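Section 3: Filling and closing the backpack

These instructions apply to the Nendale day backpack, 2026 pattern, article 3060, in all colours. Straps and care of the fabric are dealt with in sections 2 and 5.

3.1 Before filling

1. Lay a clean cloth on a table. Grit left on a bare tabletop will mark pale fabric.
2. Put the backpack down on the cloth with the zipped compartments facing up.
3. Open each zip to its end stop and remove the packing paper.
4. Check that no loose thread lies across the zip track. Trim threads with scissors; do not pull them.

Note: the fabric flaps on either side of the zip are meant to fold over the teeth. Do not cut or iron them flat.
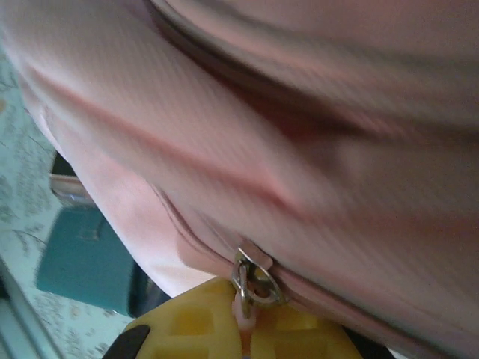
3.2 Working the zip

1. Hold the fabric at the closed end of the zip with one hand.
2. Take the fabric pull tab between finger and thumb of the other hand.
3. Draw the slider along the line of the track. Keep the pull low – lifting it at an angle puts strain on the loop.
4. If the slider stops, move it back by 15 mm, clear the flap from its path and start again.

CAUTION: Never force a slider that has caught the flap. Teeth bent in this way cannot be repaired and the compartment will need a new zip (see section 6).

3.3 Filling

1. Place flat items against the back panel first.
2. Put heavier items in next, close to the back panel and near the base.
3. Fill the remaining space with soft items. The padded panels should keep their shape without being stretched.
4. Keep bottles upright in a separate pouch. The Ferri and Ketelau pouches both fit the main compartment.

Note: the main compartment holds 16 litres. Leave a gap below the zip track when full.
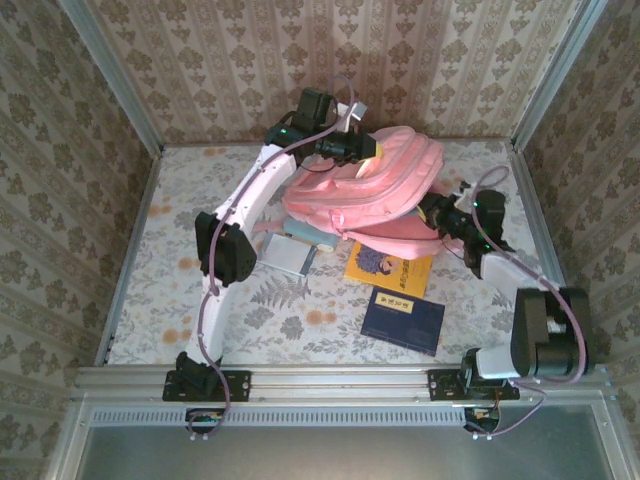

3.4 Closing and checking

1. Steady the backpack on both sides and press the contents down gently.
2. Close the main compartment, then the smaller ones.
3. Tuck any loose strap ends clear of the zips.
4. Stand the backpack upright. If it leans forward, move the heavier items closer to the back panel.
5. Lift it once by the top handle and check that no zip has opened under the load.

CAUTION: Do not hang a full backpack by a pull tab or by one shoulder strap.

For storage, empty all compartments and leave the zips half open. Replacement pull tabs are supplied in the Trarkura repair kit, with fitting steps in section 6.2.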